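Speaker notes: Why I fell for hedges

Cirnwood village hall, May meeting, 7.30 pm start. Slides are numbered in the margin of my printed copy, so if you are reading this online just follow the paragraphs.

Good evening, everyone, and thank you for having me back. Last time I did ponds, and I overran, and the tea went cold. Tonight it's hedges, and I have promised to stop for the kettle at half past eight whatever I'm in the middle of.

(Ask for hands: who has a hedge at home? Who has cut one this year? Who has cut one and wished they hadn't?)

I came to hedges sideways. I was walking the old lane from the church down to the ford, the sunken one with the bank on the left, and I stopped to tie a lace. When you crouch next to a hedge you see into it, and I had never done that before! There were old horizontal stems as thick as my arm lying along the bottom, with upright growth coming off them like the teeth of a comb. Somebody had laid that hedge, decades back, and the hedge had kept the shape. I went home and read until one in the morning.

So, a quick bit on laying for anyone who hasn't seen it done. You cut most of the way through each stem near the ground, leaving a strip of bark and living wood, and bend the whole stem over at an angle. It's called a pleacher, or a plusher, or several other things depending on which side of which hill you learned on. The strip keeps the stem alive, the stump throws up new shoots, and you finish with a thick living fence from the ground up. The first time I made the cut I was sure I'd killed it. It had leaves on by April.

(Pass round the cut hawthorn stem. Warn about the thorns. Really warn, the front row last year did not listen about the nettles.)

Styles next, and I could do a whole evening on styles. Stakes on one side, stakes down the middle, bound along the top with hazel or not bound at all. Fields with bullocks in wanted something that would take a shove. Sheep go low and look for holes, so sheep country hedges were worked tight at the bottom. You can learn a fair bit about what a farm used to keep by looking at its hedges, if enough of the old work is left.

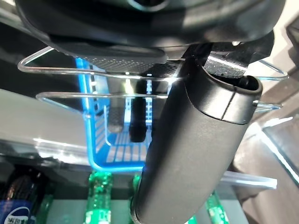 1,523 words in the full talk · 8 minute read

Now the Gretetti field, and I'm going to slow down for this bit as it's the part I love most. For anyone new to Cirnwood, it's the long field behind the allotments, named after the family who farmed it. The boundary on the north side runs for 445 metres and it wiggles. Why does it wiggle? A hedge put in by a surveyor with a map runs straight, and we have plenty of those on the top road, nearly all hawthorn. A wiggly hedge on a parish edge is often following something older, a stream or the edge of a wood that was cleared and never tidied up.

I went looking in the record office and found the boundary mentioned in a survey of 1,568. (Say "fifteen sixty-eight", I've typed it with a comma again.) It calls it "the olde hedge". They thought it was old then! I had to go and stand outside for a minute.

There's a rule of thumb you may have heard, that you take a thirty-yard stretch, count the woody species, and each one stands for a century. Please enjoy doing it, it's a lovely way to spend a Sunday with children, but don't take the answer to a solicitor. Soil matters, and so does what people fancied planting. Some hedges were planted mixed from the start. In the Gretetti hedge we have hazel, field maple, dogwood, spindle, hawthorn, blackthorn, holly and a crab apple that I'm very fond of. There are bluebells and dog's mercury along the bottom too, and those two are slow travellers, so they get me more excited than the shrubs do.

(Slide with the spindle berries. Pause for the colour. People always gasp at the pink and orange together and so they should.)

What lives in it. I'll keep this short, I say that every time. Dunnocks, wrens, whitethroats in summer on the scruffy side. Bank voles in the bottom. Brown hairstreak butterflies lay on young blackthorn, and the eggs are tiny and white and look like little sea urchins under a hand lens. They sit there all winter, and a yearly flail takes them straight off. Cutting one side this year and the other side next year, or leaving it three years, makes a huge difference and costs less diesel as well.

Which brings me to timing. Leave it alone from March to the end of August, please, there are nests. If you can hold off until January or February the birds will have had the berries. Hawthorn flowers on wood that's at least a year old, so a hedge shaved every autumn hardly blossoms, and then no haws either. I drove past one last week, all knuckles, and a neglected one opposite was absolutely white from top to bottom.

Tools, for those who asked by email. A billhook, and a bowsaw for the thick bits. I use an old one I've had rehandled twice. Good leather gloves with long cuffs, and something over your eyes, blackthorn whips back at you. Start on an easy length of hawthorn, stems about as thick as a broom handle. Don't start on holly. I started on holly.

Planting a new one is simpler than people think. Bare-root whips, November to March, double staggered row, five to the metre. Keep the roots covered until the second they go in the ground. Water them in the first summer, keep the grass off, and be rude to the rabbits. The Shojaei orchard put in a run along their car park two winters ago and it's already up to my shoulder, do go and have a look when you're buying juice.

The Helix path group is planning a laying day on the Gretetti boundary once the leaves are off. Beginners very welcome, tools lent, soup provided. Sheet by the door.

(If there's time: the bit about hedge names on the tithe map. If not, skip to questions.)

Questions I usually get. Yes, ivy is fine, leave it, the late bees need it. Leylandii can be a good hedge if you're stricter with it than I've ever managed to be. No, you can't lay box. Sloe gin recipe is on the back of the handout.

Tea.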